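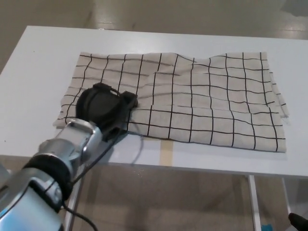 Quick one before the bus. Robotics club ran late again and I've got maybe ten minutes of battery.

Cloth folding. Still cloth folding. We're at 416 demos now and the plan was 1,000 by December, so you can do the maths on how that's going. Felicidad Ignacio reckons we should stop at 80 good ones per fold and chuck the rest. I used to argue with her about it. Less so lately.

Main headache is wrinkles. The policy is fine on a flat cloth, then you give it a bulge in the middle and it grabs at nothing. Switched to the check pattern last month so we can see the lines bend when the fabric shifts – way easier to label, and my eyes have stopped hurting. Wish we'd done it in first term.

Other stuff, no order:

- gripper pressure down again, it was dragging the whole cloth accross the table
- tape mark stays where it is. PLEASE. Took me an hour to re-zero after it got moved
- edges are fraying, someone with a sewing machine get in touch
- Durnau branch is merged, the Tulley one isn't, don't pull it yet

The Granditz comp is the big one. Two folds, random starting crumple, no touching the cloth once the clock's on. Last year's team got one fold and a sort of sausage. I'd be happy with one fold and a neater sausage.

Need somebody to take the 4 pm slot while I'm on exams. You don't have to code, just reset the cloth and write down what happened in the log. Properly, with the run number, not "went bad".

Bus is here. More when I've got teh training curves.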